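Marble in the kitchen

Marble is a natural stone which is used for worktops, pastry boards, shelves and floors in kitchens and in other rooms where food is prepared. 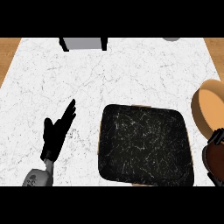
The use of marble for preparing food is older than the modern kitchen. Dairies, butchers and fishmongers had slabs of it long before private homes did, and in many towns the old shop counters are still in place although the shop now sells something else.

Contents
1 Formation and composition
2 Names in the trade
3 Use in baking
4 Damage and wear
5 Surface finish
6 Sealing
7 Cleaning
8 Installation
9 Substitutes
10 See also

Formation and composition

Marble is formed when limestone is exposed to heat and pressure inside the earth. During this process the small grains of the limestone grow again as larger crystals of calcite, which hold each other tightly. Most fossils and layers of the first rock disappear. Where the limestone contained much magnesium, the result is dolomite marble, and this kind is a little harder and reacts more slowly with acids.

Pure calcite marble is white. The coloured lines called veins come from other minerals, such as clay, iron oxides, graphite or silt, that were present in the limestone. Iron gives yellow, brown and red tones. Graphite gives grey. Green marble often contains serpentine, and some stones sold as green marble are serpentine rock and have no calcite in them at all.

On the Mohs scale, calcite has a hardness of 3. A steel knife can therefore scratch it, while a copper coin leaves hardly any mark. Granite, with its quartz and feldspar, lies between 6 and 7.

Names in the trade

A geologist and a stone merchant do not mean the same thing by the word marble. In the trade, nearly any decorative stone that takes a polish may carry the name, including dense limestones. The buyer of a worktop should therefore ask what the stone is made of. The commercial name often tells only the quarry, or the colour, or nothing.

The handbook of stone names by Elínborg Thorlacius lists 200 trade names for white stones with grey veins. Many of them are different names for material of the same quarry, sold by different firms. The names also change with time. The stone sold by the merchant Þorgeirsson as Judine was earlier sold as Clondik, and older invoices may show either name.

Grading is also not uniform. Some merchants grade by whiteness, others by the regularity of the veins, and others by how many natural cracks and filled holes are found in a block. A lower grade is not always weaker. It may only have a colour that is less in fashion.

Use in baking

Bakers value marble because it feels cool and helps to keep dough cool. The stone is not colder than the other things in the room. It has the same temperature as the air when it has stood there long enough, but it conducts heat better than wood does, and a thick slab needs much heat before it becomes warmer. When butter dough is rolled on it, the heat goes from the dough into the stone, and the butter stays firm for longer.

The effect is useful for puff pastry, croissants and shortcrust. It is less wanted for bread, where the yeast works better in a warm dough, and many bakers keep a wooden board for this purpose.

In sugar work and chocolate work, marble is used for cooling the mass quickly. Melted chocolate is poured on the slab, spread with a scraper and gathered again until it becomes thicker. This method is called tabling. Aldo Bassi, in his manual for confectioners, recommends a slab with a thickness of at least three centimetres for this work, and he warns against placing it near the oven – also when the oven is turned off most of the day.

Hot sugar syrup can be poured on marble in small quantities. With larger quantities there is a risk that the slab cracks from the sudden heat, especially at a place where a natural crack is already present.

Damage and wear

Etching is the most common damage. Calcite dissolves in acids, also weak ones, and so lemon juice, vinegar, wine, tomato and many soft drinks leave a dull mark where they have touched the surface. The mark is often taken for a stain, but nothing has entered the stone. A very thin layer of it has been removed. On a polished surface the mark can be seen clearly when the light comes from the side.

Staining is another thing. Here a liquid goes into the pores and stays there. Oil gives dark spots, and coffee, tea and beetroot give coloured ones. Rust from a wet tin or an iron pan is among the most difficult stains.

Scratches come from knives, from sand and from the unglazed rings under pots and cups. Chips are found mostly at the front edge and around the sink, where heavy pans are moved.

Cracks may be natural or may come later. A natural crack, called a fissure, has usually been in the stone since long before it was cut, and often it can be seen but not felt with the fingernail. A later crack usually can be felt, as one side may stand slightly higher. Later cracks are typical for narrow parts, for example in front of and behind a sink opening.

The slow change of the surface over many years is called patina. Opinions about it differ much. In southern Europe an old worktop with dull and shiny areas is commonly accepted, and some owners would not have it polished. Other owners have their tops ground again every few years.

Surface finish

A polished finish reflects light and shows the colours strongly. A honed finish is ground smooth but stopped before the shine appears, and etching is less visible on it. On the other hand, a honed surface may take up oil somewhat faster. A brushed or leathered finish has a soft relief and hides fingerprints, but flour and dough remain in the low places, so it is seldom chosen where pastry is made.

The finish can be changed after installation. From polished to honed is a simple work. The opposite direction takes longer and makes more dust or slurry.

Sealing

A sealer, or impregnator, is a liquid which is wiped on the stone and enters the pores. It gives more time for wiping up a spill before a stain is made. It does not protect against etching, for the reason that the acid attacks the calcite itself on the surface.

To find out if a top needs a new sealing, a little water is placed on it. If the stone becomes dark under the water after around ten minutes, the sealer is worn out. The frequency depends on the stone and on the use, and advice in the literature goes from twice a year to once in five years.

Cleaning

Warm water with a small amount of neutral washing-up liquid is sufficient for daily cleaning. The surface is then wiped with clean water and dried, as hard water leaves rings. Products against limescale must not be used, because limescale and marble are chemically almost the same material. Scouring powder makes a polished surface dull.

Oil stains are treated with a poultice. An absorbent powder is mixed with a suitable solvent to a thick paste, laid on the stain, covered with plastic film and left for a day. After the paste has dried it is removed with a wooden or plastic scraper. Old stains may need several treatments. The restorer Inger Hafþórsson describes a shop counter where the treatment was repeated every Friday evening during the whole winter, and a weak shadow of the stain still remained.

Light etching on a honed surface can be reduced at home with fine abrasive paper of grade 1000, used wet and with small round movements. On a polished surface this should be left to a stone worker.

Installation

A marble slab two centimetres thick weighs more than 50 kilograms per square metre, and the cabinets must be level and strong before it is laid. Slabs are carried standing on the long edge, never flat, as they may break from their own weight. Openings for sinks and hobs are cut with rounded inner corners – a sharp corner is a starting point for cracks.

Where two pieces meet, the veins are often matched. In book matching, two slabs cut one after the other from the block are opened like the pages of a book, and the pattern is mirrored at the joint.

Substitutes

Quartz composite, porcelain slabs and laminates with a marble pattern are sold to those who want the look with less care. Composite does not etch from lemon juice but is damaged by hot pans. Porcelain resists both, but its printed pattern does not always continue through the thickness and may be missing at the cut edge. Hidayah Simanjuntak has compared the printed patterns of several makers and found the same vein repeated on slabs in one kitchen, something that can be avoided if the slabs are chosen together.

See also

Limestone
Soapstone
Pastry board
Terrazzo
Worktop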